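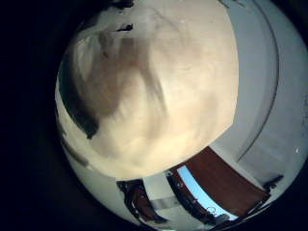
Wrist view, with something pale and very close to the lens.

Hello from the upstairs room at Vivalley! I've been promising to put some of the wrist pictures up for ages, and on Thursday evening I finally sat down with a cup of tea and went through them. There are only a couple on this page because most of the rest look the same unless you were there (and even then...).

For anyone who's wandered in from the Rirkgate page, our project is called Apaza and it's a pretty simple idea. We don't write the robot a list of moves. One of us takes hold of the controls and does the job through it, start to finish, and everything the wrist cameras see gets saved along with how the hand moved. Then we do it again. And again! So far we've got 471 goes saved, 47 of them by me, and I'm told mine are easy to spot because I dither before I close the grip.

About that first picture. It's a big cream blur with some brownish smudges, and a bit of the room squashed in underneath: reddish-brown wood, a patch of light blue, a pale grey wall bending round the side. It might be the robot's own finger pad or it might be something it was holding, and I can't tell from the picture alone. I do love how the lens bends everything, though. When you're driving you get used to it after an hour or so and then your own kitchen looks wrong when you get home.

Close-ups like that are a nuisance when you're steering, because you lose the table completely. Yara Mansour taught me to stop looking at the wrist picture at that point and go by the feel of the handle, and to let go slowly. I still let go too fast. She can do a whole go in one smooth sweep and drink coffee with her other hand, and I've asked her to stop doing it in front of new people.

If you fancy a turn, the first session is short and you'll spend most of it just moving the arm about in the air. Four goes at something easy, a rest, then something fiddlier. I'd say it took me nine sessions before I stopped clenching my jaw. My main tip is to move the way you'd pour from a full kettle. The other one is to carry on if you fumble, as we keep the fumbles too and mark them, and the ones where somebody recovers nicely are some of my favourites.

Flowers are a lovely thing to practise on, by the way, and I'll happily argue with anyone who'd rather do blocks. The wrapping gives under the grip, the heads are heavier than you think, and there's no single right place to take hold. Everybody goes for a different bit. 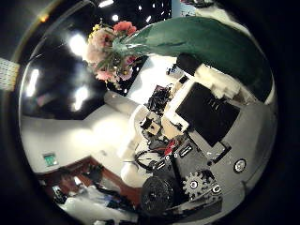 Bouquet in its green wrapping, up beside the hardware. Red flower at the top, pinks down the side.

I like this one so much I've got it on my phone. You can see little yellow flowers poking up over the pink ones, and then all those cables and the chunky black wheel lower down, and the ceiling lights curving off to the left. Even the green exit sign got in!

Next up is packing for Brorkavholm, where we'll be letting visitors have a go at the controls themselves. I need to find the long extension lead and write out some proper instructions for the handle, in big letters. If you borrowed the spare headset in January, please can I have it back before then?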